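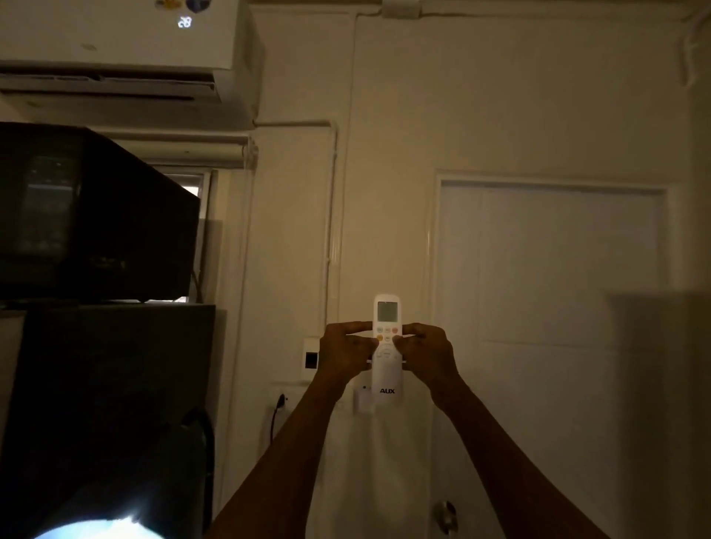 The brief at Ferkness fits on one sheet of paper: do the job as you would at home, and don't perform. The second part causes all the trouble. Give people a head-mounted camera and they fold a tea towel as though royalty were waiting for it.

Yatziri Huerta runs the collection side of the company, which gathers recordings of household chores for a learning system called Nulex. By July 2024 she had 2682 clips on the books, covering 64 tasks. Washing up is well supplied. So is opening the fridge, a thing people will do at any hour and without being asked.

The small stuff is harder to come by. Take the air conditioner. To you and me, using the remote is barely an event: find it, point it, press something, put it back in its holder on the wall. To a machine it is a slippery little object covered in buttons, which has to be aimed at a box near the ceiling. Some people use one hand, some use two, and a few hold it at arm's length like a parking ticket.

"I want all of them," says Huerta. "If everyone does it my way, we've built a very expensive copy of me."

Her colleague Yatziri Arellano (the office has given up on first names) reviews the results and sends back roughly 13 in every hundred. The usual offence is tidiness. Contributors clear the worktop first, or stop halfway through to apologise to the camera. One man in the Brallar flats recorded the same cupboard door for most of an afternoon, and closed it beautifully every time.

Arellano keeps the fumbles. A dropped peg stays in, as does the wrong button followed by the right one. She reckons Nulex has more to learn from those than from the cupboard man, though she has kept three of his as well.

Next on the list is changing a duvet cover. Recording starts in October, and so far both Yatziris have declined to go first.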